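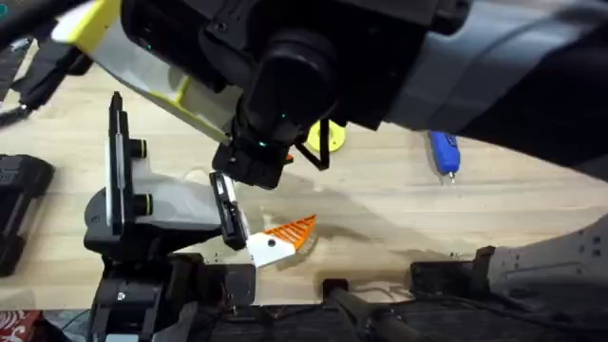
Wohin kommen die kleinen Teile, die nach dem Basteln auf dem Holztisch liegen bleiben?

In die Dose mit den Spielklötzen kommen nur Klötze. Alle anderen kleinen Teile aus Kunststoff gehen in die flache Schublade unter dem Fenster, auch wenn man nicht weiß, zu welchem Spielzeug sie gehören. Diese Frage wurde vor der Sitzung schriftlich gestellt und ist hiermit beantwortet.

Protokoll der Sitzung der Werkstattgruppe Callthorpe
Datum: 16. September 2023
Anwesend: Igor Pawlak (Leitung), Iwona Grabowska, Mekdes Gebru, Urszula Kubiak
Entschuldigt: Bartosz Michalski
Protokoll: Urszula Kubiak

1. Protokoll der letzten Sitzung

Das Protokoll wird mit einer Korrektur angenommen. Unter Punkt 4 stand, dass der Schrank Breda verkauft wird. Richtig ist, dass er in den hinteren Raum gestellt wird und erst im März über einen Verkauf gesprochen wird.

2. Der große Holztisch

Frau Grabowska berichtet, dass sie die Platte zweimal mit Seife gereinigt hat. Einige dunklere Flecken sind geblieben. Herr Pawlak möchte die Platte schleifen und danach neu ölen. Frau Gebru ist dagegen, dass man es noch in diesem Herbst macht, weil der Tisch dann mehrere Tage nicht benutzt werden kann und die Kindergruppe keinen anderen Platz hat. Nach längerem Gespräch wird beschlossen, dass nur geölt wird und dass das Schleifen bis zum Frühling wartet. Das Öl wird bei der Firma Szulc bestellt, in der Dose zu 1000 ml. Frau Grabowska fragt nach, ob dieses Öl auch für Spielzeug geeignet ist, und bringt die Antwort zur nächsten Sitzung mit.

3. Ordnung auf dem Tisch

Frau Gebru stellt fest, dass Werkzeug und Spielsachen am Ende eines Nachmittags oft zusammen auf dem Tisch liegen. Für die Erwachsenen ist es nur unpraktisch. Bei der Heißklebepistole sieht sie aber auch eine Gefahr, wenn am nächsten Tag die Kinder zuerst im Raum sind.

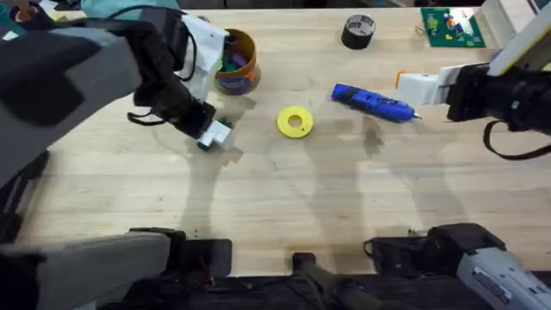
Sie schlägt deshalb vor, dass die Klebepistole einen festen Platz im oberen Fach bekommt und dass sie dort liegt, bevor man die Klötze auf den Tisch stellt. Herr Pawlak ist einverstanden, er möchte aber, dass die Pistole vorher auf dem Blech abkühlt. Im Fach liegen auch Papier und Schnur.

Zum Klebeband: Frau Kubiak bittet darum, dass die schwarze Rolle nicht mehr in die Kiste mit den Farben gelegt wird. Sie hat sie dort schon mehrmals gesucht. Die Rolle kommt ab sofort in die Schublade mit den Scheren.

Zur Dose der Klötze: Der Vorschlag von Herrn Michalski (er hat ihn per E-Mail geschickt), die Klötze nach Farben in mehrere Dosen zu sortieren, wird besprochen und abgelehnt. Frau Grabowska meint, dass die Kinder die Dose gern ausschütten und dass eine Sortierung keinen Nachmittag überlebt. Die jetzige Dose bleibt. Sie ist offen und man findet schnell, was man sucht. Der gelbe Ring wird nicht als Klotz betrachtet und gehört in die flache Schublade.

Abstimmung über die neue Ordnung: einstimmig angenommen.

4. Schrank und Schlüssel

Der Schlüssel mit der Nummer 1009 passt nicht mehr gut in das Schloss. Herr Pawlak hat Graphit benutzt, aber es wurde nur wenig besser. Er fragt bei der Firma Cornia nach einem Ersatz. Bis dahin soll man den Schrank nur zumachen und nicht abschließen. Wertvolle Sachen nimmt Frau Gebru in ihr Büro.

5. Geld

In der Kasse der Werkstatt sind 2080 Euro. Davon werden das Öl und das neue Schloss bezahlt. Frau Kubiak bittet alle, die Quittungen in den Umschlag zu legen und auf der Rückseite den Namen zu schreiben. Im Sommer hatten drei Quittungen keinen Namen und konnten nicht erstattet werden.

6. Verschiedenes

Der Kurs am Abend hat jetzt 8 Anmeldungen. Frau Gebru nimmt noch zwei Personen auf, danach wird eine Warteliste geführt.

Herr Pawlak erinnert daran, dass das Fenster beim Ölen offen bleiben muss. Frau Grabowska wird beim Ölen helfen, der Termin wird noch per E-Mail vereinbart.

Aufgaben:
Öl bestellen und nachfragen: Grabowska
Fächer und Schubladen beschriften: Gebru, Kubiak
Schloss: Pawlak
Herrn Michalski über den Beschluss zu Punkt 3 informieren: Kubiak

Ende der Sitzung um 12.15 Uhr.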